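Recording carton picks with the hand-held gripper

Linden project notes, page 4
Back to: Setting up the Bulby recorder
Next: Checking and trimming episodes

The task on this page is picking a small carton off a cluttered table and moving it to a drop spot. You do it by hand with the gripper tool, and the camera on the tool records what the arm will later see from its own wrist. If you have only used the joystick station before, read the whole page first. The hand-held tool is quicker, but it lets you do things with your wrist that the arm can't copy.

What you need

The gripper tool, charged
A recorder laptop with Bulby open and the clock synced
A table you can walk at least halfway around
Five or six packages of different sizes
One carton chosen as the target for the session
Tape for marking the drop spot

Any packaged goods will do for the clutter. Medicine boxes are good targets. They are light, stiff and full of print, and the print gives the tracker something to hold on to. Plain white cartons with nothing on them give us the most trouble.

Before the first episode

Wipe the lens. Open and close the fingers fully three times and watch the width reading in Bulby. It should come back to the same value each time you close. If it drifts, run the calibration from page 2 again.

Do the mapping pass next. Hold the tool at chest height, start a recording, and sweep slowly over the table from left to right and back. Take your time with it. A mapping pass that is too fast will load fine and then fail when you process the session, by which time you have put everything away.

If the tablecloth has a pattern, leave it on. Tracking is better over a pattern than over bare white.

Recording an episode

1. Lay the clutter out by hand. Packages can touch each other. Leave the target free on two opposite sides so the fingers have somewhere to go.

2. Hold the tool a forearm's length above the table with the fingers open. Press record and hold still for one second.

3. Move toward the target in one go. Turn your wrist on the way down so that the finger pads line up with the long sides of the carton. Don't stop above it and then turn.

4. Close the fingers until they touch, then a little more. If the cardboard bows, you have squeezed too hard, and the arm will learn to squeeze too hard as well.

5. Lift straight up by a hand's width before you go sideways.

6. Carry the carton to the taped spot, lower it, open the fingers, and back away the same way you came in.

7. Hold still for another second and stop the recording.

An episode should take about 11 seconds. Slower is fine. Much faster and the background smears, and the tracker may lose its place on the way across.

Move the target and at least two of the other packages before the next one. Turn the target too – end on, sideways, at an angle, print up and print down. A session of 200 episodes with the carton always facing the same way is worth less than a short one with plenty of variety.

Keep your free hand away from the table while you record. If you need to fix something, stop, fix it, and start a new episode.

What to throw out

Mark an episode as bad in Bulby if you dropped the carton, bumped the table, or changed your mind about which way to come in. Second tries inside one episode are a separate case. Sheena Lennox wants those kept and tagged "regrasp", so don't delete them.

A carton that sits a bit crooked between the pads is not a bad episode. The arm gets crooked grasps too and has to see what a usable one looks like.

Blur behind the carton is also fine, within reason. Check that the fingers and the carton stay readable. If they do, keep it.

Saving the session

Name the folder with your initials, the table name and the target. Copy it to the Paterson drive the same day. The carton set stands at 1215 episodes, and 276 of those carry the regrasp tag. Please don't rename old folders, even the ones with typos in them, as the training list points to them by name. 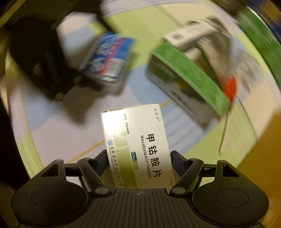

Osturgate, 13 December 2019

Mecobalamin carton as target, held with a slight lean to the left. The print on the face is easy to read and the packages farther back are streaked. Keep episodes like this one. The next update to this page is planned for February and will cover bottles.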